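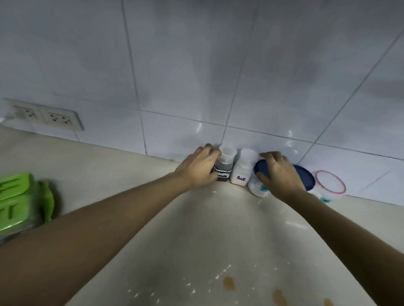 Fig. 1. Small containers lined up at the back of a counter.

Week 3: Where your kitchen holds on to water

Okay, so last week we did air, and I promised we'd get to damp. This is my favorite week of the whole home care course and I'm not going to pretend otherwise. Bring your notes from the bathroom session, because a lot of it carries over.

Start with the word "splash zone." I use it for any wall that gets hit with water or grease on an ordinary day. In most kitchens that's the strip from the countertop up to a little above your elbow. Glazed tile is great there. Water sits on the glaze and you can wipe it off. Grout is another story! Plain cement grout is full of tiny holes, and it drinks up whatever you give it (coffee, tomato sauce, dishwater, all of it). If you only remember one thing for the quiz, remember that the tile and the grout are two different materials with two different cleaning jobs.

Now the joint where the wall meets the counter. People fill it with grout all the time, and then it cracks, and then they fill it again. The counter moves a tiny bit with heat and weight and the wall doesn't move with it. You want a flexible sealant in there. When I rented my first place in Gasmont I regrouted that line 3 times before Benedikt Widmer, who taught this course before me, took one look and handed me a tube of silicone. I still have his handout and I've stolen half of it for you.

Things stored against the wall: jars, tins, spice pots, the lot. They're fine there, but pull them forward when you clean. Crumbs and moisture collect behind them and you won't see it from the front.

A cleaning mix for grout
Baking soda and water, stirred to a paste. Put it on with an old toothbrush, leave it for ten minutes, scrub, rinse, dry with a towel. Skip vinegar on cement grout. I know your grandmother used it. Mine did too, but acid eats cement, slowly, and you end up with sandy joints.

The towel test
Drip a little water on a clean, dry grout line and watch it for 2 minutes. If it beads, the sealer is still working. If it goes dark, it's time to reseal.

For next time
Read Babalola's chapter on condensation, pages 54 to the end (Bello Babalola, the green book, there's a copy at the Kovurby library desk). Then do the towel test somewhere in your own home and write me 200 words on what you found. Renters, check your lease before you seal anything. We'll start on windows, so if you've got a sill that drips every winter, take notes on that as well.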